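4.2 Does a stripped workstation still count as a complete one?

Resale firms like to sort used workstations into complete, partial and scrap. We doubt that the middle class means much. In the stock lists we were given by Lostix and Kosport, the word "partial" was applied to machines missing a drive cover and to machines missing every part a buyer would pay for. The two firms did not agree with each other, and Lostix did not always agree with itself. A list dated Wednesday, November 27, 2019 gives the same chassis model as partial on one page and as scrap on the next, with no change in the parts recorded.

Part of the trouble is that the lists were made to set a price, and price follows the processor and the memory. Once those are gone, the clerk has little reason to look further. The board, the small heatsinks, the wiring and the coin cell are all entered as "rest of unit" or left out. Earlier work took these lists at face value and reported high rates of part recovery. We think those rates mostly show how often somebody pulled the memory, a job that takes a few moments and no tools. They say very little about the board itself.

We therefore opened the machines and looked. Figure 3 gives a typical case of what the lists call a partial unit.

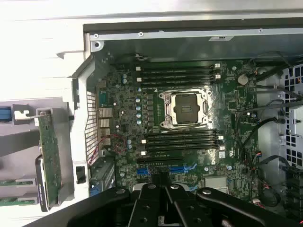 Figure 3. Interior of an open workstation with the processor socket and all eight memory slots empty. The socket's metal retention frame, the small finned heatsinks and the coin-cell battery are still in place.

The usual claim is that a board in this state can go straight back into service once a processor and memory are added. Kyei makes this claim in its seller's guide, and it is repeated in most of the trade writing we read. We are not convinced. An exposed socket has very fine contacts, and a bent one is easy to miss by eye. Nor does the presence of a battery tell a buyer how much charge it holds. A visual check can establish that a part is there. It cannot establish that the part works, and we have kept those two questions apart in all the tables that follow.

Of the 2,930 list entries we examined, only 9 carried any note on the state of the socket. Two of those notes read simply "ok". It is hard to see how a claim about reuse could rest on a record this thin - yet the recovery rates quoted in the trade are worked out from lists of this kind.

Kwadwo Aidoo, who handled intake at the Senden site during our visits, objected to our reading. In his view an experienced worker knows at a glance whether a board is worth keeping, and writing it down would only slow the line. That may be true of him. We have no way of testing it from the lists, and neither does a buyer. When we asked two other workers at Senden to sort the same shelf in September, they put several boards in different classes and gave different reasons for doing so, one going by the age of the board and the other by how clean it looked.

For the rest of this paper we drop the word "partial". Each unit is instead recorded by what is present, what is absent and what has been tested, with the last column left blank wherever no test was done. The blank column is long, and we have not tried to fill it by estimate.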